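Keys and key tags: frequently asked questions

Who can be issued a key?
Anyone with a signed access form for the Havitley building. Forms are approved by Triin Luik. Visitors staying less than one working day are let in by their host and do not receive a key.

How long does issue take?
Single keys already on the register are handed over at the counter. Keys that have to be cut are ordered from Hämäläinen and take 9 working days. We will email you when the key is ready. Please do not come to the counter before then.

Can I have a key copied at a high street shop?
No. The cylinders on the Flestel corridor are a restricted profile and a copy cannot be cut without the order card, which we hold. Copies of the older cupboard keys can be cut anywhere but still have to be entered on the register.

What do I write on a tag?
The register number only. Do not write a room number, a building name or your own name. A lost ring with a room number on it means a change of cylinder, charged to the department at £64.

Which pen should I use?
A fine permanent marker on the paper insert. Ballpoint fades behind the window. If the insert is unreadable, bring the ring to the counter and it will be relabelled from the stamp on the bow of the key.

How many keys may go on one ring?
Up to 11. Above that the split ring opens under load and keys work their way off. Heavier sets are issued on a welded ring — these are not transferable and come back as one item.

May I add my house keys to an issued ring?
No. Use a clip and keep the issued ring whole.

The tag has broken but the keys are fine. Do I need to report it?
Yes, the same day. Untagged keys are treated as lost until they have been matched. Matching is done by hand against the register and can take a while.

Where do I return keys out of hours?
In the drop slot beside the Zellmont entrance, in an envelope marked with the register number. The slot is emptied at 8.30 am. Your name stays against the keys until they are signed in.

When is the annual check?
October. Every holder brings all issued keys to the counter. Anything not shown within 26 days is cancelled on the register and the holder is asked to complete a loss form.

What if I am away for the whole of the check?
Hand your keys in before you leave. Ylva Björklund can accept them from a colleague if you have told her in writing who is coming.

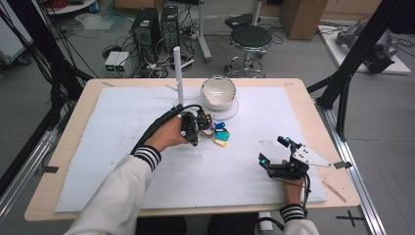
Access and Keys Office, Estates Services

Do the tag colours mean anything?
No. Blue, teal and pale yellow tags can share a ring, as they do on this bunch. Colour is there to help the holder find a key quickly, and the register ignores it. If you change a tag, keep the number the same and tell the counter.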